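Open day at the Pledlow workshop
26 February 2020

We opened the doors for an afternoon and had up to 300 visitors through, in small groups. Toshiko Ishida ran the cloth demonstration and took questions at the table.
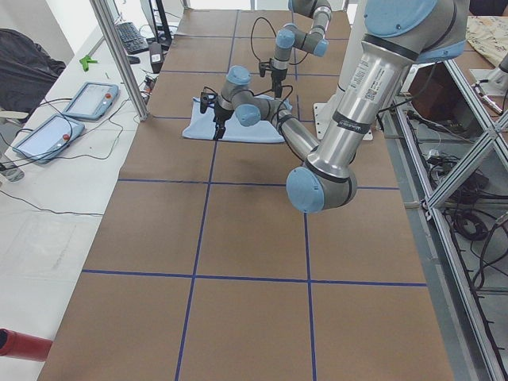

Two arms at the cloth table, with the teach pendants on the side bench.

Most people asked about folding. Cloth is hard for a robot to handle — it changes shape every time it's touched. Elfriede Ehlers talked about grippers and safety stops, and kept her talks to eight minutes. 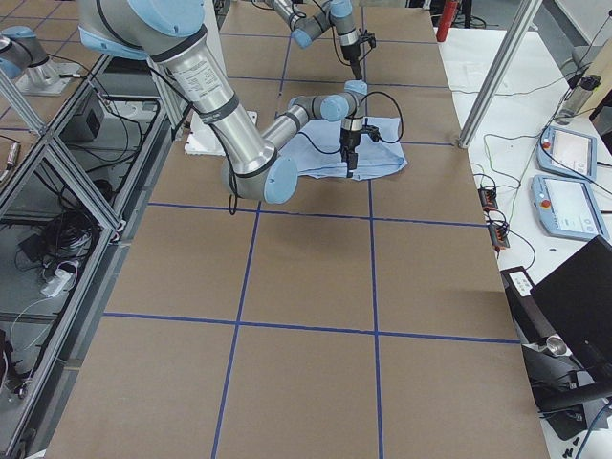 She'll give the same talk at Lenz in April. Bookings are through the front office.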